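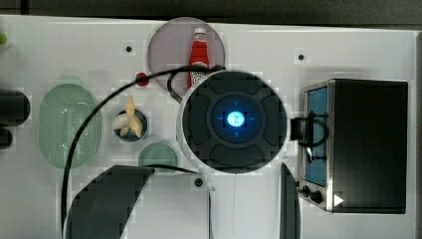
Safety and Good Practice

Gallery: Working Practice at the Tabletop Cell

The Josavau Center maintains a written code of practice for robot arms that operate on open worktables among household articles. The code applies to all sites in the Ngau program, including the teaching rooms at Zistutetti, and was last revised in January. This page presents the work at hand, together with the provisions most often raised by visiting staff and students. The full text is held at the Center's front desk and may be consulted during opening hours.

On the table: a toaster oven, a ketchup bottle standing on a plate, a green colander and a peeled banana in a bowl, with the arm and its cable close by.

Provisions that apply to this work

Cables. The arm's cable must be able to follow the full movement of the joints without pulling tight. Operators are to run the planned motion once at reduced speed and watch the cable from start to finish before any task is recorded. A cable that catches on an article is to be freed by hand with the arm stopped - never by moving the arm.

Appliances. Ovens, kettles and similar items used as task articles remain unplugged unless the session plan states otherwise. Where power is required, a second operator must be present, and the appliance is to be switched off at the wall before anyone reaches across the table.

Food. Fresh food may be used for one session only and is then discarded. It may not be eaten. Containers must be closed before the arm is enabled, and spills are to be wiped up before work resumes.

Placement. Articles should be set down within the working area given in the session plan. Mounting points are kept clear when a fixture is to be changed during the session.

Speed and stopping. The arm is limited to 300 millimeters per second whenever a person is within reach of the table. The emergency stop is tested at the beginning of each session and again after any break in work. A failed test closes the cell until it has been inspected.

Records

Each session is entered in the Kiver log by the operator who opened it. The log currently holds 2,614 entries, of which 1,345 come from tabletop work with kitchen articles. Entries must note the articles used, the speed limit in force and any unplanned stop. Stops are recorded without regard to cause, and an operator will not be penalized for using the emergency stop.

Staff who have not worked at a cell for 2 months or longer must repeat the introductory session before operating an arm. Requests for a place should be made through the site office at Zistutetti.

Related pages: Code of Practice - Operator Training - Reporting an Unplanned Stop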